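Walking the last mile at Irnbridge: what the open day showed, and what it left out

I went to the open day at the Irnbridge search center on a Sunday in July, mostly to find out where the money goes. I have helped on two long-term missing person searches as a plain foot searcher, and I have sat through enough appeals, marches and poster drives to be wary of anybody who tells a family that a new tool will change things. The center's flyer promised "a fresh look at cold disappearances." I wanted to know who was looking, and at what.

The place sits on the edge of town in a low brick building that used to be a driving school. The sign on the road still points to the old entrance, so half of us walked around the outside before we found the door. Parking was free. The first session started at 10, and by then every chair was taken, with people standing along the back wall.

The opening talk ran long. It covered the history of the center, its links with police forces and the number of open cases on its own list, which is 223. That figure came up four times before lunch. What never came up was how many had been on the list when the center opened, or how many had been taken off it because a person was found. I asked. The speaker said the records were "being harmonized." I wrote that down and put a line under it.

After that we were split into groups and taken around the building. My group started in the map room, which I will say at once was the best part of the day. Each case gets a large paper map, and every sighting is marked with its time and a color for how much weight it carries. Green means a record such as a till receipt or a bus ticket. Yellow means a witness who knew the person. Red means a witness who didn't. On the case they used to show us, a man who left a pub in Umcombe and was never seen again, there was a lot of red and very little green.

The woman leading the tour was frank about this. She said the red marks cluster wherever the posters were thickest, and that a big public appeal brings in sightings from every town with a train station. Somebody in the group asked whether that meant appeals were a waste of time. She said no, but that the first two days are worth more than the next two years, and that appeals made on an anniversary tend to bring in memories that have been talked over many times. I would have liked to hear that from the main stage.

Next came the software. It is called Troveo, and it takes old statements, scans them and lets staff search across the lot for a place, a coat, a car. The demonstration was smooth. They typed in "green jacket" and got a neat list of pages. Then a retired man near me asked them to try "olive coat," and the list was empty, although we had all just seen an olive coat on the map room wall. The presenter said that matching words was "on the road map." I have no grudge against the thing. Typing a name and getting every page it appears on would have saved weeks on one search I know of. But it was sold to us as a way of finding links that people miss, and on the day it missed one that a man with a cup in his hand spotted without trying.

The license costs the center 280 a month, we were told, paid out of donations. I think that is fair for a good index. I don't think it is fair to tell donors that it "re-investigates" a case, and that word is printed on the leaflet by the door.

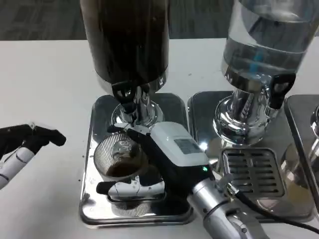
The afternoon was given over to reconstruction walks, and I had the most doubts about these before I came. The idea is familiar enough. A stand-in of the same height and build, dressed in the same sort of clothes, walks the route the missing person is thought to have taken, at the same hour, and the public is asked to come along or to watch. Irnbridge has helped set up several of these and is planning another in Umcombe.

The staff made three claims for them. They jog memories, they bring the press back, and they help the family. I would accept the second without argument. A walk gives a reporter something to film, and a case that has had no coverage for years gets an evening of it. On the third I would be slower. Some families want a walk very much, and it is theirs to want. Others agree to it when somebody with a lanyard says it is the next step. I asked whether families were given the option of nothing at all, and the reply was that "every plan is family led." That could mean anything.

As for jogging memories, I asked for one case where a walk had brought in a statement that turned out to be sound. They offered me one in which a taxi driver came forward after a walk and said he had seen the person get into a van. The van was never traced. In the map room that would be a red mark.

There was also a dull but useful half hour on how a walk is run on the ground. Keep the stand-in well ahead of the crowd. Don't let people follow closely with phones. Put someone at each point along the route where a witness might want to stop and talk, and give them a notebook and a quiet spot out of the wind. Take the statement before the witness has spoken to the others. The last one is good advice and I have seen it ignored twice, both times with a hot drinks van parked next to the only table, so that everyone had compared notes before a pen came out.

We then went outside for a short practice walk, a loop through the streets behind the building and back along the canal. Each of us was asked afterward to write down what the stand-in had been wearing. We had been with him for twenty minutes, in daylight, knowing we'd be tested. The answers were read out with no names attached. His bag moved from the left shoulder to the right and back again. Two people gave him a hat. I had him in gray sneakers, and they were brown boots.

That exercise did more for me than any of the talks. If they'd do it at the start of every public meeting, before anyone is asked what they remember, they would get fewer statements and better ones.

The last stop was a stand from Phan, a small firm that does aged portraits, the kind where a photo of a teenager is turned into a guess at the same person in middle age. They had a row of samples with the real later photo beside each one. The likenesses were very good. I asked how the samples had been chosen, and the answer was that these were "some of the stronger ones." I asked to see a weak one. They hadn't brought any.

At the close there was an appeal for funds, with a target of 1,000 toward the Umcombe walk. Buckets went along the rows. I gave something, and I would again, for the map room alone. I would feel better about it if the center published a plain yearly sheet with cases opened, cases closed and why, statements taken at each walk, and how many of them led anywhere. I put that on the feedback card along with my email address. There has been no reply so far.

For anyone thinking of going to the next one: the building is step free from the rear door only, the canal path is muddy after rain, and the talks overrun, so don't count on an early bus home. Go to the map room first, while the person leading it still has her voice. Take your own notebook. If you have a relative on the list, ask for a private visit on a weekday. The open day has cases pinned up on the walls in full view, and at least one visitor came around a corner and met a face she knew. Staff were kind to her, but a notice at the front desk would have cost them nothing.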